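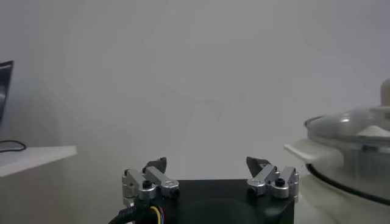
Drovden Groundwater Monitoring – Progress Report to Cirnum
Reporting period ending 31 May 2018
Prepared by Vlasta Mujić

Summary

Water levels were logged at six of the seven wells in the Drovden network through the whole period. The seventh, on the Stodeck boundary, has a gap of five days after its pressure sensor lost power. The sensor was replaced and the gap has been left blank in the record.

Sampling

The field team collected 139 samples, all of which have gone to the laboratory. Results for nitrate and chloride are complete. Iron and manganese are outstanding for the last batch and will be added to the data file when received. Field conductivity agreed with the laboratory values except at the Yoon well, where the meter read low – it has been recalibrated and the affected readings are flagged.

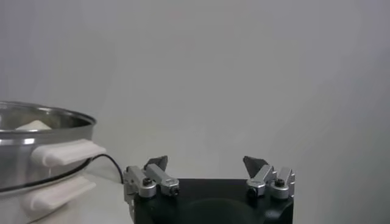
Water levels

Levels fell slowly at the shallow wells during May, in line with low rainfall. The two deep wells showed no clear trend. Manual dip readings were taken at each visit and used to correct sensor drift.

Budget and staffing

Spending is within the approved amount. Laboratory fees were higher than planned and were covered from the travel line. Amanuel Endale has taken over data processing.

Next period

Repair the casing at the Stodeck well
Complete the metals data set
Submit the draft water level map for comment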